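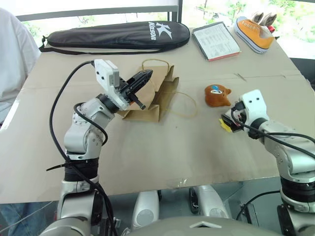
Photo: Sinan Canpolat / Trollwood project.

**Figure 4.** Bag task on the cardboard work surface, with the left gripper at the edge of the paper bag and the plush toy to its right.

### 5.3 Cable snags during bag handling

The most common hardware fault in the Trollwood trials came from the cable on the left gripper housing. Of 602 attempts, 16 ended in a protective stop after this cable caught on the arm. In 11 of these the wrist was turning to bring the jaws level with the opening of the bag. The slack loop beside the forearm slid into the elbow joint and pulled tight, and the controller read the extra torque as a collision.

The stop itself worked as intended. The recovery routine did not. It backed the arm out along the planned path and not the recorded one, so the loop was pulled further in. On one attempt the connector came out of the housing and the gripper lost power with the jaws closed on a handle. The operator had to open them by hand.

String handles made the fault harder to spot in the logs. A handle caught on a jaw gives a similar torque rise - slower, but of around the same size - and our first pass put both under "object snag." Labels were corrected from the video.

We later limited wrist rotation and turned off automatic recovery after any stop near the elbow. Bags with stiff handles were not tested.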